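Bench notebook, hall B
Friday, May 12, 2023

Carried over from yesterday: left handle on bay 4 still creaks when twisted. Greased it, creaks more quietly. Calling that a fix until Monday.

Morning went to the tray task again. Count at close yesterday was 2,558 accepted recordings across all tasks, which Ultan wrote on the whiteboard in very large figures and then underlined, so we are evidently proud of it. The counter resets for nobody's birthday. Grastero want the tray set finished before the arms go out to Puvville, and they want "natural variation," by which they mean that we should all do it the same way, differently.

Notes on the tray, for whoever has bay 4 next week.

The pivot is stiff toward the window side of the hall. I have stopped compensating with the shoulder and now just wait for it. If you push, it lets go all at once and the ball leaves. Charalambos spent most of Wednesday under the desks looking for one and came back with a pen, a washer and somebody's earring, all now in the tin.

Grip: outer edge of the handle, thumbs low. Thumbs high is more comfortable and gives a trace that looks like a person shaking out a rug. Grigoris says the trace is fine and that I am reading tea leaves. Grigoris also labels them, so he wins.

Starting positions: keep changing them. Left to ourselves we all put the ball in the same easy groove, and by Tuesday the arm was very good at the easy groove. It was also very good at nothing else. Lionel moved the start to the far lobe and the arm sat there for a while with the tray level, like a waiter who has forgotten the table number.

On pace, a thing I keep meaning to write down. When I was on the packing line (same hands, same building, other door) speed was the number. You had a rate and you were over it or under it. I came through to this side in March with the rate still in my wrists, and my first batch was thrown out nearly whole for being too fast. Smooth, correct, finished early, rejected. I asked what I had done wrong and was told I had been efficient. It took a couple of weeks to slow down and I still catch myself racing when the hall gets loud.

The opposite complaint now comes from the line. Two of the packing stations have had the Kahraman feeder since spring, and the people on them no longer pick from the bin, they only turn what arrives and close the box. The feeder doesn't get tired at three in the afternoon. It also doesn't notice when a carton is damp, so that has become a job, noticing, and it has no line on the task sheet. Asked the planning office what code to book noticing under. They suggested "other."

After the break, second block of tray. Both balls in play, so you are steering two things with one surface and whatever helps the first will annoy the second. I get on better if I pick one to care about and treat the other as weather. I would like this not to be the lesson the arm learns, but it is certainly what is in the recordings.
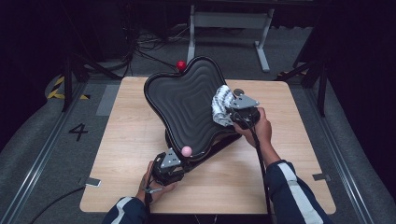 Ga-eun reckons the whole argument over whether the arm "takes" the job is pointed at the wrong end. Her version, given over the noise of the extractor while I was resetting, is that it already took the part of the job she liked, the part where your hands know it and you can think about supper. What she has left is the part where you have to explain your hands to somebody. She would rather do that than pack, she says, and she would rather be paid for it as a separate thing than have it folded into "general duties," and she would like that in writing before Puvville and not after.

I said I would put it in the notebook. She said the notebook is where things go to be underlined. Fair.

For the record, since she is right that it isn't anywhere else: the duties sheet for hall B still says "packing operative, flexible." What we do in hall B is not packing. Some of it is handwork, some is judging whether handwork was any good, and a surprising amount is untangling cable. Raised this with Ultan at the bench. He agreed straight away, and I have worked here long enough to find that worrying. He will take it upstairs with the roster.

Roster. The current pattern is 20 minutes on handles and then a swap to review. It was an hour at the start. The hour was set by a person who had read that the task was "light," and the tray is light, if you hold it once. By the end of the first week we had three people with tape on their wrists and a set of recordings you could sort by time of day from the wobble alone. Grigoris did sort them, out of spite, and that got us the shorter block faster than any of the asking had. Keep the plot. It's pinned inside the cabinet door.

The swap has had one side effect I didn't see coming: everyone now reviews everyone. On packing you never watched the next station, there wasn't time and it would have been rude. Now I spend half my day looking at other people's hands. I know that Lionel always corrects late and too hard, and that Charalambos breathes in before a hard turn, you can find it in the handle data if you look. I know my own left hand is lazy, and so does the entire hall. There has been a little teasing and, once, a bit more than a little. We agreed on Tuesday that comments in the review log are about the take and never the taker. "Left side late" is fine. "Lionel, again" is not, even when it is Lionel, again.

Review disagreements this week: the usual one. Does a recovery count as a good take? Ball goes the wrong way, operator catches it, brings it round, finishes. Grastero's sheet says reject for "non-nominal path." I say that recovery is the only thing in the whole set worth money. An arm that has only seen clean runs has no idea what to do on the first bad one, and every run at Puvville is going to be a bad one, on a floor that slopes toward the drain. Ultan's compromise is a third pile, neither accepted nor rejected, labeled KEEP. It is now our favorite pile.

Tried the arm on the tray before lunch, last night's model. Results as seen from the bench:

One ball, easy start: fine. Dull, even.
One ball, far lobe: got there in the end, with a long think in the middle.
Two balls: it picked one to care about.

So that's my teaching going out into the world. Lionel laughed until he had to sit down. I've asked for a few sessions where the two of us swap which ball gets the attention partway through, and I've written the change of mind into the spoken notes, so at least the labels will show it was deliberate.

Small odd thing about watching it. It has the pause. When you wait for the stiff pivot to let go there's a beat with no movement, and we all do it now, and the arm does it too, including in the directions where the pivot isn't stiff at all. It's waiting out of politeness. Grigoris wants to filter the pause out. I want to fix the pivot first and see if ours goes away. I would bet on ours staying.

Afternoon, visit from two of the packing people who are down to come across in the next round. They had the same face I suppose I had. The question they asked first was whether it's true that you train the thing and then you're out of the door. I didn't have a good answer and I said so. What I could tell them is what has happened so far: the line has fewer picking places than it had in the winter, hall B has more places than it had, and those two figures do not add up to the same total they used to. Ultan put it more kindly. They had already done the sum.

The second question was whether the chairs were any good. They are not. You stand for the tray anyway.

I let both of them have a go on the handles, unrecorded. One of them had the ball round and home on the first try, very fast, rate still in the wrists. I told her it was lovely and that it would have been rejected. She gave me a look I'd like to have on file.

To do:
Pivot, bay 4. Properly this time, take it apart.
Ask Brindeck for spare cable for the right handle. It's picking up a kink close to the plug.
More cloths. We are always one short and then there are several in the cabinet.
KEEP pile needs a second drive.
Duties sheet: chase Ultan on Monday, then again later in the week in writing.
Code for noticing. "Other" has gone back with a question mark on it.
Puvville: find out who on their side is going to be standing next to the arm, and get them here for a day on the handles before it ships. They should feel the thing slip at least once.

Charalambos has added underneath, in pencil, that the earring is his.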